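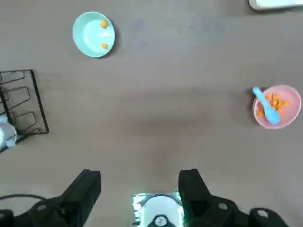 Vicente Bravo wondered whether the young speakers' evening might be moved back to May, as the schools in Clenthorpe are so busy with tests in early spring, and he felt we would get a happier crowd and a fuller hall if we gave them the extra weeks. There was a good deal of friendly talk on this, and the club agreed to try it. The secretary will write to both schools.

Last year's evening drew 39 entries, which the judges loved but found very tiring (we finished well after ten, and the last two speakers were marvelous sports about it). Entries will be capped at 30 this time, with a short waiting list.

Minutes of the previous meeting were read and approved, with the spelling of Nustisari corrected in item four.

Money. The pancake breakfast at Plutthorpe brought in $307 after costs – a lovely result for such a wet morning – and members voted to put $166 of it toward prizes and printed programs. The balance stays in the youth fund.

Sakamoto Hall is free from 6:30 p.m. and the rent is the same as before. We still need two timekeepers and somebody with a decent microphone stand.

Letters. A very kind note came from our friends in Nustisari, thanking us for the dictionaries and asking for pen pals aged nine to twelve. Names to the secretary, please.

Any other business: new name badges are on order. Meeting closed at 8:50 p.m.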